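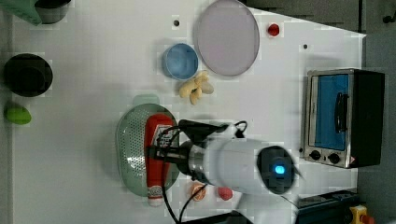 Cómo preparar el cuaderno de regiduría de una obra en dos actos

Por Hortensia Huaranga
11 comentarios · 18 veces compartido

El cuaderno de regiduría reúne el texto de la obra y todas las órdenes técnicas de la función. Quien lo abra debe poder llevar el espectáculo sin haber asistido a los ensayos. El método siguiente es el que usamos en la sala Golurport para montajes de texto con cambios de decorado a vista. Los ejemplos proceden de «Clileck», drama en dos actos con siete intérpretes.

Material

Carpeta de anillas A4 de lomo ancho, texto impreso a una sola cara, separadores, lápiz blando, goma, regla y etiquetas adhesivas de tres colores. No se usa bolígrafo hasta después del ensayo general.

1. Montar las páginas

Imprima el texto con un margen exterior de 5 cm. Coloque cada hoja a la derecha de la carpeta y deje a la izquierda el reverso en blanco de la anterior. En la derecha van los pies; en la izquierda, los movimientos de actores y un plano reducido del escenario. Numere las páginas a mano, de forma correlativa, aunque la edición impresa tenga numeración propia. Si el director añade una escena, se intercala como 42a, 42b, etc.

2. Fijar las abreviaturas

Escriba la lista en la primera hoja y no la modifique una vez empezados los ensayos técnicos:

LX: luces
SX: sonido
MQ: maquinaria
TL: telón
PV: prevención
E / S: entrada y salida de personaje
D / I: derecha e izquierda, siempre desde el punto de vista del público

En algunas compañías D e I se toman desde el actor. Consúltelo antes del primer ensayo y anótelo junto a la lista.

3. Anotar los movimientos

Se registran durante los ensayos de mesa y de pie, a lápiz. Ponga un número pequeño sobre la palabra en que empieza el movimiento y repítalo en la página izquierda con la indicación: «3. Ridadby cruza a I, se sienta». Evite los motivos psicológicos. Si un movimiento cambia, borre el anterior por completo; las tachaduras se leen mal con la luz azul de la mesa.

4. Numerar los efectos

Luces se numera de uno en uno a partir de LX 1. Sonido lleva letras (SX A, SX B) para que no se confunda por el intercomunicador con un efecto de luz. Los efectos añadidos después toman decimal: LX 18.5 va entre LX 18 y LX 19. Los eliminados conservan el número y se marcan «anulado».

Trace con regla una línea desde la palabra exacta del pie hasta el margen. La prevención se sitúa media página antes, salvo en cadenas rápidas, donde se previene el grupo entero: «Prevenidos LX 30 a 34 y SX F».

5. Dar las órdenes

El orden es siempre departamento, número y «va». La palabra «va» no se pronuncia en el intercomunicador con ningún otro fin.

PV LX 11, SX C
(respuesta: «Luces prevenido», «Sonido prevenido»)
LX 11 y SX C... va

6. Hojas complementarias

Detrás del texto se archivan el reparto con teléfonos, la tabla de utilería por acto, la hoja de cambios de vestuario y el plano del decorado. En «Clileck», la carta que el personaje de Iwasaki rompe en el segundo acto figura en utilería como fungible, con una copia por función y 3 de reserva.

7. Copia de seguridad

Escanee el cuaderno al terminar el ensayo general y de nuevo tras el estreno. La copia impresa se queda en el teatro. Nosotros la revisamos los martes, con la sala cerrada, y trasladamos entonces las correcciones de la semana anterior.

Compartir (18) · Comentarios (11)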